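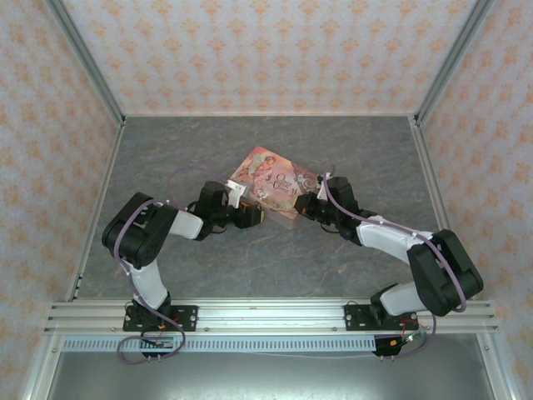 Pink cover, cursive title, orange-peach damask on the walls.

1/ Long overdue thread on the pink storybook box. Saranya Poduval found it on the giveaway shelf in Elwood in April and it has been on my desk or near it ever since.

2/ I say box because it closes like one. Saranya says book. The label on the shelf said "book/cards, pink" and that settled nothing.

3/ The wallpaper came later. Hanyu Fu had a roll left over from a hallway and we papered three walls with it. Cream background, the motif repeats all the way across. Matching it at the corners took two evenings.

4/ I wanted a plain gray floor under it. Hanyu wanted a rug. The floor has a stone look with veining and I still think it was the right call, pink shows up well on gray.
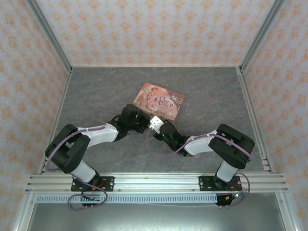 Skastton Paper & Print Club / Props and Covers

5/ The title is "Once Upon a Time" in dark decorative lettering, big capitals with the smaller words tucked in between. A lot of older gift stationery was lettered this way and I like it more than I expected to.

6/ Fairy-like figure on the left in flowing pink, small flowers under her. Roses up in the corner, grayish mauve. Usha Subramaniam wants to use that mauve for the club's next card set.

7/ Card set will be a run of 445, folded, 14 to a pack for the members who asked. The leftover cards go in the Elwood drawer.

8/ If you have a box with the same cover, please reply with a photo of the back. I'd like to compare the printing.

2 min read
Contact: Skastton Paper & Print Club | © Skastton | Back to top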